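Arkwood Wrist and Finger Kit, Series 2

For two-armed home and lab robots
Sold and supported by Somham
Updated January 6, 2019

The Arkwood kit replaces the hand end of a light-duty robot arm. It is meant for indoor work on household goods: pillows, folded throws, toys, small boxes and other things that get picked up off a floor and put back where they go. Most of our buyers run a two-armed robot and order a pair. Single kits are sold too, and the left and right versions cost the same.

What comes with each kit

Multi-finger gripper, left or right
Ribbed bellows sleeve for the wrist
Metal wrist housing
Small wrist camera with bracket
Cable set for one arm
Hex key and mounting screws
Printed setup sheet

The head camera is not part of the kit. If your robot already has one, the setup software will find it and list it next to the wrist camera.

Fingers and grip

Soft furnishings are the hard case for most grippers. A flat finger slides off a full pillow, and a finger that pinches hard enough to hold it can leave a mark. The Arkwood finger has a toothed edge that takes hold of a fold of fabric at low force. We suggest gripping a pillow by a corner or a side seam and lifting slowly. Gripping in the middle of the face works on thin pillows and poorly on thick ones.

Grip force is set in software, from 1 to 17. Start at 4 for fabric. Do not go above 9 on anything with a loose weave — the teeth can pull a thread. Leather and vinyl should be handled with the smooth finger pads, sold separately.

Sleeve and housing

The sleeve keeps hair and lint out of the wrist joint. It will pick up dust on the outside, more so if the robot works close to the floor. Wipe it with a damp cloth and let it dry before running the arm. Do not use solvent or compressed air. If a fold has split, replace the sleeve before the next session.

Leave the slot in the housing open. Tape over it traps heat, and we don't cover motors that have been run that way.

Figures

Length of hand and wrist: 198 mm
Force settings: 17
Warranty: 2 years
Spare sleeve and finger set: $214

Fitting

Fitting takes one person and a clear bench. Power the arm down, take off the old hand, seat the housing, then tighten the screws a little at a time, working across the circle. Run the cables with enough slack for the elbow to bend fully. A loop that looks too long with the arm at rest is usually right once the arm reaches down. Our support desk sees more trouble from tight cables than from any other part of the job.

After fitting, run the short motion check in the setup software. It opens and closes each finger and turns the wrist both ways. Camera setup comes last and needs even light in the room.

Floor pickup around a sofa

Objects lying against the base of a sofa need a different approach from objects out in the open. Bring the hand in from the side, with the wrist level, and keep the knuckles off the upholstery. The head camera is best for choosing which object to go for. Switch to the wrist camera for the last part of the reach.

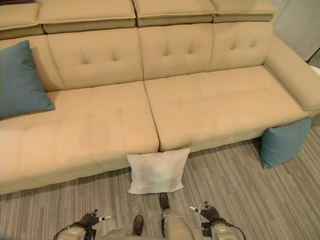
Wrist camera:
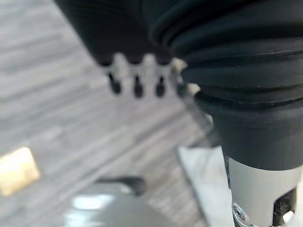
Nadiia Stetsiuk
Product Support Lead, Somham

Ordering and returns

Orders placed now ship in February. Tell us the make of your arm and whether you need left, right or both. Unused kits can be returned in the original box. Adapter plates for older Hrytsenko arms are in stock and are added at checkout. For bulk orders or school pricing, write to Zakhar Shevchuk at the Veldale office.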